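Open Day at Rostell

The bus from Steinbach let us off at the wrong gate, so I walked the length of the fence with a woman in a green raincoat and two boys who had been promised robots. It was February and the gravel was frozen. At the front desk they gave me a paper badge with the number 1188 on it. The woman got 1217, though she was right behind me. She asked the man at the desk about it and he said the badges were in a box and he took them out as they came.

I had told my daughter I was going for the free lunch. The truth was that I had put in 12 years at the Boltmont plant, packing, and the letter from Rostell said they were hiring people with good hands. That was how they put it. Good hands.

1. The Table

They took us down a hallway and through a gap in some dark curtains. I had expected more noise. The worker had her back to us and did not turn around when we came in. The guide told us she would do the same job again and again, a little differently each time, and that the machine would learn from it.

"Learn what?" said the older boy.

"The lid," said the guide.

He asked us to keep behind her and off the cables. I stood where I could look over her shoulder.

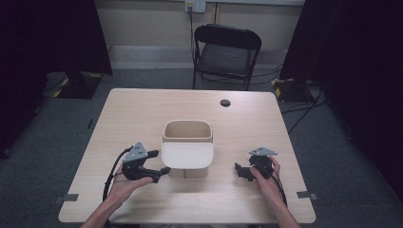
2. The Questions

A man from Rurna wanted to know the pay. The guide said that was for the afternoon. Somebody else asked how many times a day she did it, and the guide said some 200 on a good day, fewer on a Friday.

I watched her wrists. At Boltmont we used to say you could tell how long a person had been on the line by how little they moved. This woman hardly moved at all. I thought she must have been doing it for years, but when the guide asked her she said five weeks. She said it toward the table.

"Do your arms get tired?" I asked.

"The first week," she said. "Then it was my neck."

The younger boy asked if the robot was watching. The guide said in a way, yes. The boy waved at the ceiling.

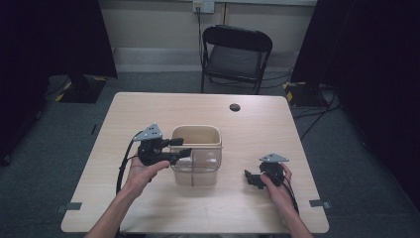
3. The Lid

After that the guide took the group on to the next bay, where there were sandwiches. I stayed. I don't think he noticed, or he noticed and had other things to do.

She started again. I found I was holding my own hands out in front of me with the thumbs and fingers apart, the way you steer a little when someone else is driving. I put them in my coat pockets.
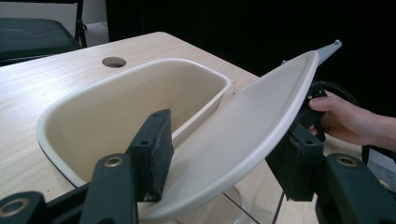

"You can ask," she said. "People usually want to ask."

I said I didn't have a question. Then I said, "When it's learned it, what do you do?"

"There's another one after this. A jar, I think." She set the grippers down and rubbed the side of her neck. "Were you at Boltmont? You stand like it."

I said I was. She said her mother had been there, on nights, and we worked out that I had probably known her to nod to.

By the time I got to the next bay the sandwiches were down to egg. The woman in the green raincoat had filled out her form and was helping the man from Rurna with his. I took one from the pile and borrowed her pen. Under experience I wrote packing, 12 years – and then I sat for a while with the pen over the next line, which asked if I was left- or right-handed.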